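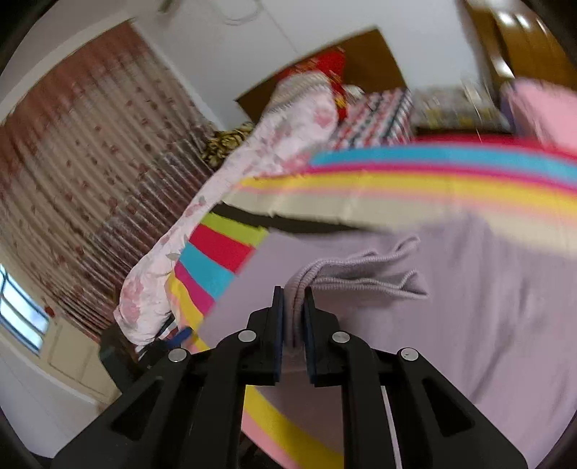
Why does the sweatshirt order export stop at 200 rows?
The Brilus connector has a page limit and our job never asks for the next page. Fix is below, still testing.

Log, Undville shop / Golotberg warehouse feed

8:00 am. Settimio Mazza reports short file again. Should be 3,000 orders, got 200. No error on screen.

8:20. Reran by hand. Same. Cleared cache, same.

9:05. Checked the Worku side. They recieve whatever we send, so not them. Closed my ticket there.

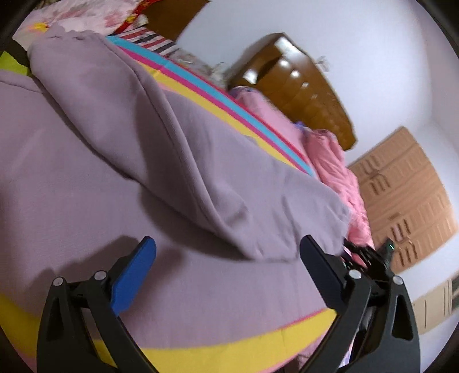

9:40. Found it. August update reset "fetch all pages" to off. Turned on, saved, it flipped back off. Needs admin login, mine isn't.

10:15. Settimio logged in as admin, setting stuck this time. Rerun going.

10:50. Full file, 3,000 rows. 3 orders have a blank size field, sent those back to teh shop to fill in.

Still open: does the next update reset it again? Asked Brilus support, no answer yet. Leave ticket open, check the morning file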